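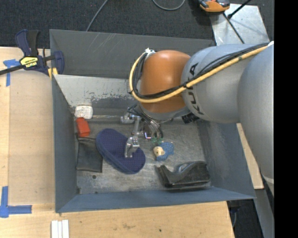
According to one respondent from the Rinel households, the sponge is the first thing she loses in a mixed bin and the last thing she finds, and she would prefer that everything soft had its own place. Similar remarks came back in many of the 94 questionnaires, and they led us to look at soft and hard items together.

Category: Household Studies

3.2 Mixed contents of open bins

Figure 4. Open grey bin with soft and hard items on its floor, among them a navy blue oval pad, a light blue flower-shaped sponge, a dark flat piece of fabric and a red block.

In the Flinby survey we recorded 400 items in open bins without inner divisions. We call an item soft if it changes its shape under light pressure of the hand — sponges, cloths and pouches belong here — and hard if it does not. The floor of the bin in Figure 4 carries both kinds, and the small cream-coloured wooden block rests against the side of the flower-shaped sponge. Such contact between a soft and a hard item was coded as a "lean". We did not code how the lean came about, as our records give only the final position.

Of the recorded items, 239 were soft. Flat dark cloths were the most difficult for our two coders to agree on, especially when lying on a grey floor. For these items we followed the rule of the earlier Stemside study, and a cloth was counted once even if it was folded. Small loose pieces were entered under a separate code and are treated in Section 3.4.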